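From: Karthikeyan Marar
To: Kustow household list
Date: Dec 15, 2006
Subject: Re: Folding on the floor vs. folding on the bed

> I know half of you swear by the bed, but my back gives out by the second
> basket and the stuff ends up on the chair anyway. Does anyone do it on the
> living room rug? How do you keep it from just turning into a second floor?
> Also does the Rønning method (the one with everything stood up on edge in
> the drawer) work for kids' things or is it only for people who own 3
> sweaters?

OK I have opinions on this one, so get a coffee.

I've been a rug folder for years. We moved into the Geddale place with a bedroom barely wider than the mattress, so the bed was out from day one, and the kitchen table is always covered in somebody's homework. That leaves the big blue rug in front of the TV. I dump everything in a heap, sit down cross-legged, and don't get up until it's done or the phone rings (the phone always rings).

The trick, if you can call it one, is to keep the heap small. I used to bring out the whole week at once and it was awful, I'd get through the towels and lose the will to live. Now I bring out one load and that's it. The next load stays in the dryer with the door shut until I've carried the first one upstairs. My sister thinks this is insane because of wrinkles. She irons pillowcases, so I don't take her too seriously on the subject.
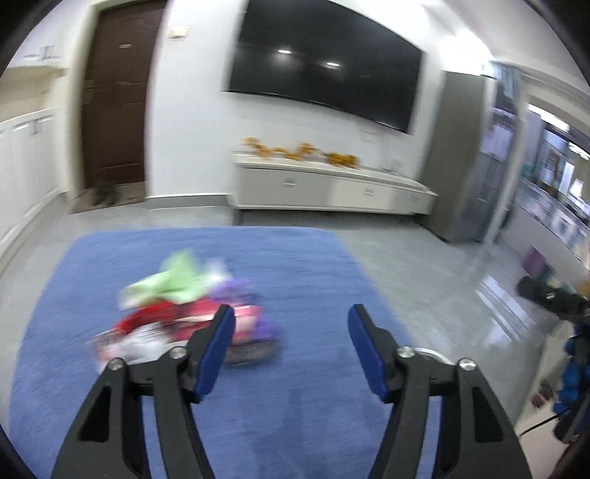

One load on the blue rug, TV off for once.

So that's the size I mean by a small heap. Green on top, the red and white thing under it, purple over to the side, and I can get an arm all the way around it. If I can't, some of it goes back.

I sort before I fold, which I know some of you don't. Everything gets flung into piles by person first, then I fold each person's pile and stack it on the edge of the rug closest to the stairs. Do not stack on the TV cabinet! I did that for months. Ours is long and low and looks like it was made for the job, but I've got the orange and yellow flowers along the top, and every time I set down a stack of jeans I'd knock some over and then I'd be on my hands and knees fixing the flowers instead of folding. The flowers stay, the jeans go on the rug.

The other thing is the door. Keep the laundry well away from it, especially in January when everybody comes in with slush on their boots. We have a gray mat there and I'd say it catches half of what it should. The tile wipes up fine. A white T-shirt that slid off the rug onto the tile, not so fine.

About the Rønning thing. Yes, it works for kids, sort of. I did it in both of the kids' dressers last spring. T-shirts and pajamas are great, you fold them in thirds and then thirds again and stand them up in rows, and a six-year-old can see what's there and pull one out. Sweatshirts with hoods are hopeless, they spring open like a jack-in-the-box. Anything slippery falls over as soon as its neighbor is gone. I gave up and now the hoodies go on hooks and the slippery stuff gets rolled. I timed myself once and a full load takes me roughly 30 minutes that way, compared to forever when I was being strict about it.

Someone asked back in the fall about those Bitudmont drawer dividers. I bought a set and returned it. They were too tall for our drawers and I had to yank to get them shut. Shoeboxes cut down with kitchen scissors do the same job and cost me nothing.

Socks I have no answer for. There's a bag of singles in the hall closet and I go through it when I'm on hold with the insurance people. If anybody has a system for socks, please post it, and I don't mean "buy all the same kind" because my daughter will only wear the ones with stripes.

For your back, try sitting on a bed pillow with the couch behind you. Makes a huge difference after the first basket.

Karthikeyan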